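Cómo preparar kimchi de rábano en casa

¡Mucho más fácil de lo que parece! La receta es de mi amiga So-yul Nam y la repito cada septiembre, cuando los rábanos vuelven al mercado.

Pela 1,000 gramos de rábano blanco y córtalo en dados de dos centímetros. Mézclalo con 32 gramos de sal gruesa y déjalo reposar una hora, removiendo de vez en cuando. Escúrrelo bien, pero guarda un poco del líquido (¡da muchísimo sabor!).

Añade cinco cucharadas de chile coreano en hojuelas, cuatro dientes de ajo, jengibre rallado y salsa de pescado. Amasa con guantes hasta que todo quede rojo y brillante.
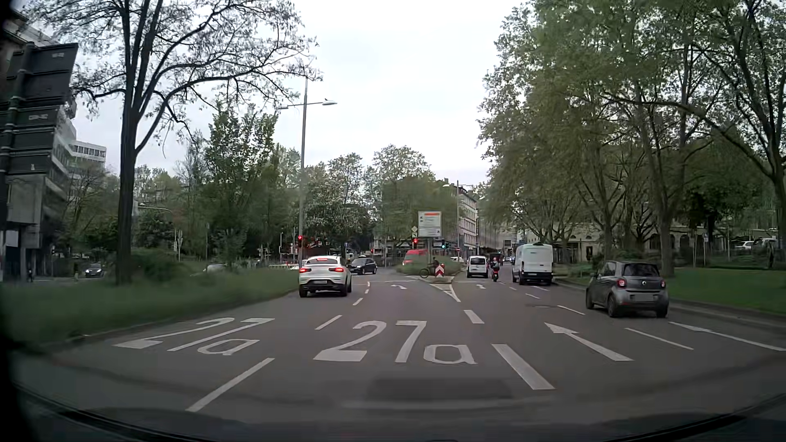
Pásalo a un frasco limpio, aprieta y deja tres dedos libres arriba. Un día en la encimera, luego al refrigerador, y a partir del quinto ya está buenísimo con arroz.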